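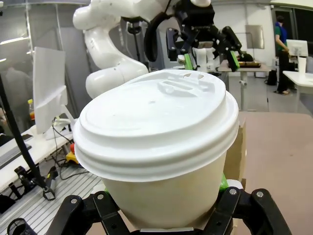 The Reron cell is a two-armed robot workstation for handling paper cups, set up at Lindport and used for trials in picking up, passing and placing light, easily crushed containers. It consists of two arms, a gripper on each, a wrist camera, a work surface and a control desk. The grippers are built from black plates, with the finger linkages joined by pivots, and touch the load only through green pads, so that a lidded paper cup can be held by its tapering side while the black linkages stay clear of the paper. Most of the upkeep of the cell is concerned with these pads, the screws in the finger plates and the position of the camera.

Layout

The two arms share one work area and can reach each other's grippers. Either arm may act as the giving or the receiving side in a transfer. The distance between the two bases is set at 1,310 mm, measured between the centres of the base plates, and is entered in the control program as a fixed value. If a base is moved, the value has to be measured again and both arms taken through the full set-up procedure.

Cables to the grippers are left with enough slack for a full turn of the wrist. A cable that is too short pulls on the gripper at the end of its travel and shows up as a small, repeatable error in the closing position. One that is too long can swing into the camera's view or catch on the fingers of the other arm. The length of the loop is checked with the arm at full stretch and again with the elbow folded.

Grippers

The grippers are of the Manurung pattern. Each finger is a linkage driven from a single motor in the palm, and the pads stay close to parallel over the middle part of the stroke. Near the fully open and fully closed positions they tilt slightly. Paper cups are gripped within the parallel range whenever the size of the cup allows.

Closing force is limited in software. The limit for an empty cup with its lid on is lower than that for a filled one, and the two are stored as separate settings. A lid stiffens the rim of a cup but does little for the wall lower down, and a grip taken low on the body therefore needs the smaller force. Cups without lids are held nearer to the rim.

Pads

The pads are a soft, replaceable part and wear faster than anything else in the cell. They are changed after 177 hours of running, or earlier if the surface has become shiny or has begun to lift at a corner. Both pads on a gripper are changed together. A new pad fitted opposite a worn one shifts the centre of the grip, and the cup is then pushed sideways as the fingers close.

To change a set, the arm is parked with the gripper pointing down, the motor is switched off and the fingers are opened by hand. The old pads are peeled away and the seats wiped clean of glue. The new pads are pressed on from the base towards the tip and left for 9 hours under a light clamp before the gripper is used. The closed position is then set to zero again.

Screws and pivots

The plate screws work loose under repeated opening and closing. They are tightened in pairs, one finger at a time, with a drop of light thread lock on each. Overtightening binds the pivot, and a bound pivot can be felt as a stiff point when the finger is moved by hand with the power off. Play at the fingertip should not exceed five tenths of a millimetre. Where it does, the pivot pin is replaced before the plates are looked at.

Camera alignment

The wrist camera looks along the fingers, and a cup held upright close to it hides a good part of the work area. Alignment is therefore carried out with the gripper empty, against a printed target from the Grorketti set, at three heights. A second check is made with a cup in the grip. The lid should appear level and the pads should meet the cup at the same height on either side. A difference between the two sides usually points to a bent camera bracket – less often to a badly seated pad.

Stopping and restarting

The emergency stop cuts power to both arms, and the brakes hold them where they are. The grippers have no brake and may relax slightly, so a filled cup is taken out by hand before power is restored. After any stop the arms are moved apart at low speed, the one with the clearer path first, and sent to their parked positions. The force settings are read back and compared with the stored copy before work is resumed.

Revision

The pad interval was shortened in April, and the alignment procedure was last changed on November 22, 2018, when the third target height was added.

See also

Robot end effector
Force limiting
Hand-eye calibration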